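Teseck Newsletter
June 16, 2020

Gripper stop at the Sotdale bench: what we found and what changes

Many of you have asked why the Sotdale sorting bench was shut down for nine working shifts this spring. The review is finished, and this item covers the main points. The full report is on the shared drive under Barrera, which is the project name for the mixed-goods work, and anyone with a Teseck login can read it.

The bench arm picks long and awkward items out of mixed returns: poles, handles, rods, rolled goods and anything else the belt sorter rejects. A good share of it comes in still wrapped. The arm takes each item near its middle, lifts it clear of the pile and sets it on the outfeed rack. An operator stands at the control post outside the marked zone and watches the lift.

The stop happened during a routine run with Tiburcio Tlapale at the post. The arm closed on a wrapped garden stake and started to lift. The stake came up a short way, slid inside its plastic and stopped moving. The gripper did not register a lost grip. It had a fold of film between its fingers, and the film was thick enough in that spot to read as a held object. The arm kept going up with the plastic and swung toward the rack, pulling the loose end of the sheet with it. The sheet caught on a tool cart parked just outside the reach of the arm and tipped it over.

Tiburcio pressed the stop button as the cart went. The arm halted at once. He was not hurt, and no one else was in the area. The cart had two torque drivers on it and a box of fasteners. One driver has a cracked housing and has been replaced. The arm itself had a bent finger mount and a pulled cable at the wrist connector.

Berenice Beltrán led the review, with Dulce Lozano from maintenance. They went through the run logs back to January, a total of 3,069 picks. In 625 of those the item was wrapped in loose or partly loose film. Most went through with no trouble. The logs do show four earlier picks where the finger gap at the top of the lift was smaller than it should have been for the item in hand. In each of those the arm had film and very little else. The item dropped back on the pile, the arm put an empty piece of plastic on the rack, and the operator cleared it and carried on. None of the four was written up. They were treated as ordinary missed picks, and the form we were using at the time had no box for anything else.

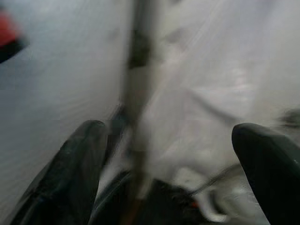

The trouble with film is that it hides the two things the arm depends on. The first is the edge of the item. The software looks for a long, narrow shape and places the fingers on each side of it. Creases in plastic also make long, narrow shapes, and under the bench lights they can be brighter than the thing they cover. The second is the grip reading. The gripper knows how far its fingers have closed and how hard they are pressing. Bunched film gives a soft but steady reading, which falls inside the range we had set for foam handles. We widened that range last year so the arm would stop dropping foam-covered items. It did stop dropping them, but the wider range also let bunched film pass as a good grip.

Berenice's team repeated the fault on the test bench at Jonavmont, with a spare gripper and the arm speed turned down. They could get the gripper to report a good hold on plastic alone whenever the film was folded over itself several times. A single layer was always reported correctly as a miss.

The following changes are in place now.

The accepted grip range is back to the narrower setting. Foam-covered items go to the hand table until a separate setting for them has been tested.

After closing, the arm raises the item a short distance and pauses. The wrist force sensor has to show a load that fits the item before the lift goes on. If it does not, the arm lowers, opens and waits for the operator. This adds nearly 2 seconds to each pick. We know that will show up in the hourly numbers, and supervisors have been told to expect it.

Arm speed over the pile is limited whenever the item has been tagged as wrapped. Operators add the tag at the post with the W key.

The marked zone has been repainted farther out. Carts, bins and stools stay outside the new line. The old line was measured from the arm's reach and made no allowance for something hanging from the gripper.

The pick form has a new box, "material held, no item." Please use it every time, including when the arm recovers by itself and the run continues. Dulce reads these forms each morning and will call the bench if she needs more detail.

Two items are still open. Jacinto Espinoza is looking at whether loose film can be cut away before returns reach the bench. That would mean a person with a blade at the infeed, and he wants the guarding worked out before anyone tries it. The other is the wrist cable. It pulled out of its connector at a lower force than the supplier's drawing calls for, and Dulce has sent it back with a request for an answer in writing. Until we have one, the wrist connectors on all our arms are checked by hand at the start of each shift.

The bench is running again at reduced hours. Operators who have not yet done the short refresher on the new pause and the W key should book it with Consuelo Villaseñor before their next turn at the post. It takes less than an hour and is done at the bench itself. Consuelo also has printed copies of the revised stop procedure. The version taped inside the control cabinet door is out of date and should be taken down if you see it.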